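Let the Mint Stay Where It Wants

I have a garden of eight steps by hardly more, behind the house in Undorine, and every June I hear the same advice over the fence. Pull out the mint. Pull out the lemon balm too, and the violets, and anything else that walks where you did not put it. My neighbor Fengying Mao tells me this very kindly, and she has the straightest rows of anybody on our street. I respect her rows. Still, I want to write against her advice, and I told her that I would.

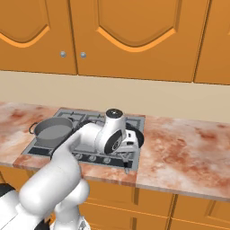 Zeyu Gu

When I began to garden I was strict. I came to this country from a place where every small piece of ground was used for food, and a plant that was not planned was a thief. My first spring I dug out the mint completely, as I believed. I sifted the soil with my hands and put the white roots in a bucket. In three weeks it was back, a little thinner, growing through the lettuce. I dug again and damaged the lettuce. At the end of that summer I had some mint, no lettuce, and a sore back.

I think now that my mistake was in the idea of what a bed is for. We speak of a garden as if it were a drawing that we color in. The plants do not know the drawing. Mint goes to the low corner by the downspout because the ground is damp there and the fence gives shade after lunch. I had tried to grow basil in that corner for two summers, and the basil turned yellow and sulked. The mint had read the place better than I did.

There is a serious argument on the other side and I do not want to pass over it. Some plants that spread should not be allowed to stay. If a plant is listed as invasive in your area, dig it out, and do not give a piece to your cousin. If your mint goes under the fence, it is not your private matter anymore. Fengying has found it twice among her onions, and both times I went over with my fork and took it out myself. I believe that a person who keeps a spreading plant has to keep the edge of it also. This is work. I walk the edge with a flat spade and cut straight down, and I pull whatever has crossed the line.

But this work is small compared with the war that the garden books recommend. They tell us to cover the soil with black plastic for a whole season, or to dig the bed to the depth of the arm. For what? To plant there a shrub from the nursery that will need water every evening? I have seen such beds. In July they are mostly mulch.

My friend Qianru Jia disagrees with me for a different reason. She says that if you let the strong plants stay, you will have only strong plants, and the garden becomes boring. She is partly right. The lemon balm took the place of a pink yarrow that I loved, and I was sorry. I moved what was left of the yarrow to the dry strip by the steps, where the balm does not care to go, and it is flowering there now -- not generously, but it is flowering. So I do choose. I only ask that the choosing come after some looking. Leave a corner alone for one year and see what arrives and where it stops. Then take your spade.

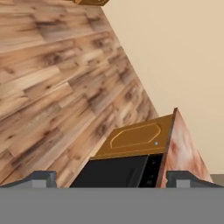

Wood floor and baseboard.

I should say something about bees, as everybody who defends a messy garden does. My mint flowers late in summer, when the early things are finished, and from the kitchen door I can hear it before I see it. I do not claim that my corner is saving anything. I am not a scientist and my corner is small. But when Xinyi Mao, the granddaughter of Fengying, comes to visit, she does not go to stand beside the onions. She goes to the fence where the mint is and looks through the boards.

There is also the question of how a garden looks from the street. Some people feel that an untidy bed is an insult to the neighbors, and I understand this feeling, because I was raised with it. What helped me was to keep the front edge clean. I cut the grass there in a sharp line, and I put a row of low stones along it. Behind the stones the plants may do nearly what they like. People see the line and they understand that somebody lives here and is paying attention. Even my brother-in-law stopped making remarks after the stones.

This week I cut the mint down to the height of my hand, as I do before the hottest days, and it will come back fresh and soft. I carried a bundle next door. Fengying took it, put it in a jar of water on her step, and told me again that I should pull it out.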